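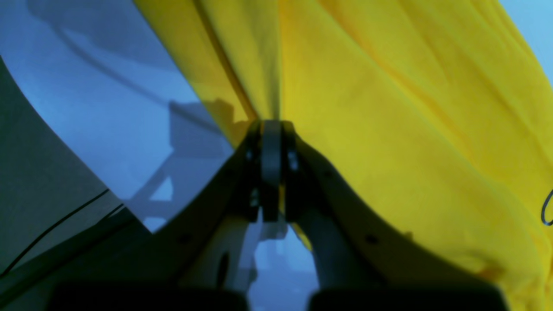 June 16, 2021

I've been a bit quiet on here lately, so let me make up for it with some proper news. Platmont are getting back together to play their second album, Drernden, from start to finish, in front of an audience of 200 people, and the whole evening is being recorded for radio. I've got a ticket. I may have shouted when the email came through (sorry, neighbours).

If you don't know the record, it came out when I was at college and I played it until the tape went wobbly. It has 12 songs on it, none of them very long, and most of them sound as if they were put together in somebody's kitchen with the kettle on. There's accordion all over it. There's a brass section that turns up on side two and then refuses to leave. My dad, who mostly liked military bands, used to come and stand in the doorway for the last track and pretend he was looking for his glasses.

The show is at the Bennani, the little hall behind the bus station that used to do tea dances. Doors are at seven, the recording starts at eight on the dot, and they're quite strict about it — once the red light goes on you can't get back in until the break. Seats aren't numbered. I went to a recording there years ago and ended up behind a pillar, listening to a very good string quartet and looking at a fire extinguisher, so I'll be in the queue early this time with a sandwich.

Malachy Ó Néill is in the chair for the night. He'll talk to the band for the first half, mostly about how the album got written and why it took them so long, and then the second half goes over to us. You write your question on a card when you arrive, and if they pick yours you get to ask it yourself into a microphone. I've had mine ready since February! I want to know about the extra verse in "Stokine", the one they used to sing live and never put on the record. I've heard three different explanations for what happened to it and I don't believe any of them.

There'll be songs as well as talk, of course. The band have been rehearsing with the full line-up, all 14 of them counting the brass, and the singer told the mailing list that she'd had to go and buy her own album to learn the words again. I love that. She also said they're bringing some of the old instruments out of storage, including the pump organ that wheezes all through the opening track. You can hear somebody's foot on the pedals if you listen on headphones, and for years I thought it was a fault on my copy.

It'll go out as 2 programmes, one with the interview and one with the audience questions, so if you haven't got a ticket you'll still hear the lot. I don't have a broadcast date yet. The email only says "later in the summer", and I'll put it up here as soon as they tell us. Tickets went in a ballot and that's closed now, but there's a returns list at the box office and it's worth ringing them, especially on the day itself. A friend of mine got into the last one that way, with an hour to spare and still in her gardening shoes.

As for the record, the reissue is meant to be in the shops a week after the recording. It's the same running order with a new booklet, and they've printed the lyrics at last, so I'll finally find out whether it's "harbour light" or "half a light" in the chorus of track four. I've been singing "harbour" all this time. My sister says "half a", very loudly, mostly in the car.

I'll write up the evening when I'm home and have had some sleep. If anyone else from here is going, come and say hello — I'll be the one near the front of the queue in the green coat, trying to remember how my own question goes.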